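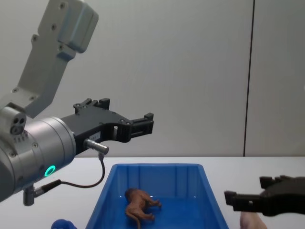
4. Setting up the sorting table

April. By the Vanley Play Library set-up team
12 shares | 2 comments

4.1 Wipe the white tabletop with a damp cloth and dry it. Use the Pretach surface cleaner or plain soapy water.

4.2 Put one blue plastic tray on the table. Keep the rest of the surface clear until the toys have been checked.

Note: The ribbed sides of the tray hold crumbs and fluff. Run a dry brush down the ribs before the tray is used.

4.3 Place the small animals and figures in the tray in a single layer. They may lie on their sides. Do not stack them.

4.4 Check thin parts first. On the brown dog these are the legs and the long tail. Look for cracks, rough edges and bite marks.

CAUTION: Do not pick up a figure by its tail or by one leg.
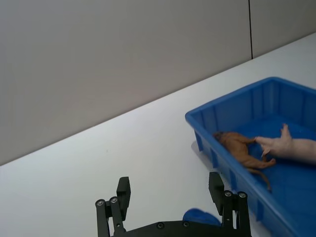
4.5 Where two toys are touching, lift the upper one first and set it down again with a gap between them. The paint on pale figures marks easily, and dark colours can rub off on pink.

4.6 Compare the toys with the list for that set. The Mekonnen animal set has 21 pieces. Write any missing piece on the return slip and leave the slip with the set.

4.7 Put damaged toys in a paper bag marked with the set name. Do not return them to the tray.

Note: Zindska storage boxes are sold without lids. Order lids separately if the sets are to be stacked.

4.8 Empty the tray, wash it in warm water and leave it upside down to drain. Do not put it in a dishwasher.

4.9 Sign the set back in before starting the next one. For labelling, go to section 5.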